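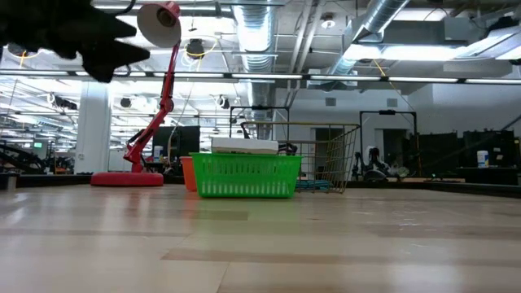 罗曼把钥匙交给我的时候，手腕上的那根线又断了。

断的是夹爪的信号线，位置和前两次一样，在第五关节往里一点的地方。手臂转到某个角度，外壳的边就会压住它，压得多了，里面的铜丝先断，外皮还好好的，看不出来。夹爪悬在半空中，停在桌子上方不动。我按了急停，把桌上的红台灯拉过来，拧开外壳。

“你把线留长一点。”罗曼说。

“上次就是留长了，卷进去了。”

“那就换一条路走。”

他说完就去收拾自己的柜子了。罗曼全名叫 Roman Wilczyńska，工坊的登记表上是这么写的，大家都不会念后面那个，就叫他罗曼。他在普鲁克洛待了很多年，比我久得多。普鲁克洛是工坊的名字，门口的牌子上写的是 Prurklow，据说是原来那家厂子的名字，厂子搬走了，房子租了出来，牌子没有人摘。

我们按月交钱，一个月 400，可以用公共的机床和打印机，有一张固定的桌子。我的桌子原来是罗曼的。他要搬去他女儿那边住，东西带不走，就把桌子和桌子上的活儿一起给了我。

活儿就是这台手臂。他叫它 Bae。我问过是什么意思，他说是二手控制箱上贴着的一张标签，别的字都磨掉了，就剩这三个字母。

Bae 要干的事情很简单：从铁丝筐里拿东西，放进绿色的塑料篮。罗曼做这个是为了工坊里的旧零件。每年都有人退租，留下来的螺丝、轴承、接头混在一起，倒进一个筐里，谁要用谁去翻，翻半天，翻不到就去买新的。他想让手臂夜里自己分拣，早上来的时候就分好了。他跟管事的人说过，管事的人说可以，只要不着火。

他做了三年。手臂能动，夹爪能开合，摄像头也能认出大部分零件，合在一起就不行。我接手的时候，它夹十次能成六次，剩下的四次，有时候夹空，有时候夹起来了，走到半路掉在桌上。

“掉在桌上的你就捡起来，放回筐里。”罗曼说，“别替它放进篮子。”

“为什么？”

“它会记的。程序里有一笔账，它没放进去的，账上就是没有。你替它放了，账就对不上，后面全乱。”

这话他交代了两遍。

那天我换了走线的路。原来的线从关节里面穿，我改成从外面走，在上臂中段打一个弯，用扎带松松地固定，再进夹爪。这样不好看，手臂抬高的时候线会晃，不过压不到了。我让它来回转了一百多趟，拿万用表量，通的。罗曼走过来看了看，用手指拨了一下那个弯。

“丑。”他说。

“能用。”

“我知道能用。我早先就是这么走的，后来嫌丑，才塞进去的。”

他回去接着收拾。他的柜子里有很多盒子，每个盒子都写了字，写的是他自己的语言，我看不懂。他拿起一个，打开看看，盖上，有的放进纸箱，有的放在地上。放在地上的是不要的。我过去问能不能给我，他说随便拿，都是些斯科尼尔的旧电机，Skornier，早停产了，坏了没有地方换。

我挑了两个还能转的。

晚上人少了，机床那边停下来，能听见头顶风管里的声音。我又跑了一轮。手臂下去，夹住一个接头，抬起来，转过去，松开，接头落在篮子里。再来，夹住一个轴承。轴承是圆的，夹爪合拢的时候它往外滑了一点，斜着，抬到一半掉了，在桌面上滚了一段，碰到台灯的底座停住。

我把它捡起来，放回铁丝筐里。

罗曼坐在旁边的凳子上看着。他已经收拾完了，外套穿好了，没有走。

“指尖要换。”他说，“我一直想换软一点的。”

“换什么？”

“试过橡皮，粘油就滑。试过硅胶，磨得太快。后来没试了。”

“我再试试。”

“图文特那边有一种。”他说。图文特是一家卖工业胶垫的铺子，开在河对面，店招写的是 Tuvent。“表面有纹的那种，贵。我问过价，没买。”

他把钥匙从圈上卸下来，放在我手边。一把是大门的，一把是柜子的。他说柜子里留了一本本子，有用就看，没用就扔。然后他走到控制箱前面，把电源开关按下去，等指示灯灭了，又按上来，灯又亮了。

“这个开关有点松。”他说，“要按到底。”

他就走了。

本子我是第二天看的。很厚，前面三分之一是图，画得很细，尺寸都标了，后面渐渐没有图了，都是记录。他每跑一轮就记一行：日期，夹了多少次，成了多少次，掉在哪里。掉的地方他画了一张桌面的小图，在上面点点。早些时候的点很散，到处都是，后来慢慢聚到一块，聚在绿篮子前面的一小片地方。

我看了很久那张图。东西老掉在同一个地方，说明毛病出在同一个动作上。我把那一段放慢，一步一步走。手臂从筐上方转过来，接近篮子的时候要减速，减速的那一下，第二关节会顿一下。很轻，用眼睛看不出来，把手搭在上臂上能感觉到。夹得紧的零件没事，夹得不紧的，就是这一下掉的。

所以夹爪有一半的冤枉。

我去查程序。减速那一段是罗曼自己写的，写得很笨，到了某个位置，速度直接砍掉一半。旁边有一行注释，翻译出来是“以后改”。我把它改成慢慢降的，加了一条曲线，试了几个数，最后留了 60。这个 60 没有什么道理，小了会顿，大了会冲过头，碰到篮子边。

改完以后，十次能成八次。

我给罗曼发了消息，说第二关节减速会顿，改好了。过了半天他回了一个字：“哦。”又过了一会儿，他又发来一条：“我以为是夹爪。”

再后来他问：“线呢？”

我说线没断。

七月的时候工坊里很热，屋顶的风管只送风，不送冷气。白天没有人愿意待在里面，我改成傍晚来，干到半夜。图文特的垫子我去买了，一小片，裁开够贴三套指尖。店里的人问我做什么用，我说夹轴承。他说夹轴承用这个浪费，一般都是贴在传送带上的。我还是买了。

贴上去以后确实好。圆的东西不怎么滑了，沾了油的也能夹住，就是太薄的垫片不行，垫片平躺在筐底，夹爪的两根指头伸不到它下面去。我想过加一个吸盘，想过加一块磁铁。磁铁试了一晚上，吸起来就是一串，甩不掉。后来我想，垫片就不拣了，留在筐里，让人自己去翻。我在本子上接着罗曼的记录往下写：垫片不拣。

那本子上他的字和我的字挨着，中间空了一行。

有一回夜里出了事情。我睡着了，趴在旁边那张桌子上，醒来的时候手臂停了，屏幕上报的是账不对。程序说篮子里应该有的数目，和它自己称出来的重量差了一点。差得很少，也就一个小接头的分量。我以为是秤漂了，重新标定，还是差。我把篮子里的东西全倒出来，一个一个对，对到天亮，真的少一个。

桌上没有，地上没有，筐里也没有。

早上来人了，是做家具的那个姑娘，她的位置在门边上。她看我满桌子摊着零件，问我怎么了。我说少了一个接头。她想了想，说昨天晚上走之前从绿篮子里拿了一个，她那边气管漏气，正好要用。她看我睡着了，没有叫我。

“不能拿吗？”她问，“不是分好了给大家用的吗？”

我说能拿。

她又问要不要还回来。我说不用，你用吧。她走了以后我坐了一会儿，想罗曼那个账。他的账只防着一件事，就是有人往里放。他没有想过有人往外拿。他做的时候从来没有分好过一整篮，所以也没有人来拿过。

我在程序里加了一个按钮。谁从篮子里拿了东西，按一下，机器就重新称一遍，把账改过来。按钮是绿的，用斯科尼尔电机的旧盒子装着，放在篮子旁边。我写了一张纸条贴在上面：拿了请按。

开始几天大家都忘。机器一停，我就知道有人拿了，去按一下，它接着跑。后来记得的人多了。有个做灯具的，没拿东西也来按，他说喜欢听它称重的时候那一声响。

入冬前我跑了一次完整的。铁丝筐装满，放上去，人不在旁边守着，从关门跑到开门。我回家睡觉了，没睡好，夜里醒了几次，想线会不会断。早上到得很早，开大门的时候手有点冷，钥匙插了两次才进去。

灯打开，手臂停在原位，夹爪收着，屏幕上是跑完的画面。夹了 861 次，掉了 10 次，掉下来的都在桌上，聚得很近，还是篮子前面那一片。筐底剩了一层垫片。

我把掉的捡起来放回筐里，然后把本子拿出来，记了一行。

我给罗曼拍了屏幕的照片。他那边是夜里，我没指望他回。他很快就回了，问的是掉的在哪里。我说还是篮子前面。

他说：“那还是有东西。”

我说可能是桌子。桌子不平，手臂转过来的时候，底座会跟着动一点点。我前几天拿水平尺量过，靠里的那条腿短。

过了一会儿他打了电话过来。电话里有小孩的声音，他走到别的地方去，小孩的声音小了。

“那条腿是我锯的。”他说。

“为什么锯？”

“原来是长的，我垫了东西还是晃，就锯了。锯多了一点。后来在下面塞了一块木片。”

我蹲下去看。桌腿下面没有木片，地上也没有，大概是扫地的时候扫走了。

“没有了。”我说。

“那你再塞一块。”

我在废料箱里找了一块，太厚，拿砂纸磨。电话没有挂，放在桌上，开着外放。罗曼在那头问我磨到多少了，我说还厚，他说你拿两张名片比一下，我那时候就是两张名片的厚度，稍微多一点。我没有名片，用了两张水电缴费单的硬壳，对折。

塞进去以后，我按着桌角摇了摇，不动了。

“不动了。”我说。

“跑一下。”

我把开关按到底。手臂抬起来，转到铁丝筐上面，停一停，往下伸。罗曼在电话里不说话，我也没说。夹爪合上，夹的是一个轴承，抬起来，外面那圈线晃了两下。它转过去，慢下来，到了篮子上面，松开。

轴承落进篮子里，响了一声。

“几号的？”罗曼问。

我伸手去拿，想起来账，又把手收回来，凑近了看。轴承侧着，号码朝下，看不见。

“看不见。”我说，“等它跑完。”

“那我等一会儿。”他说。

电话那头有人叫他，他用他的话答了一句，没有挂。手臂回到筐上方，又往下伸了。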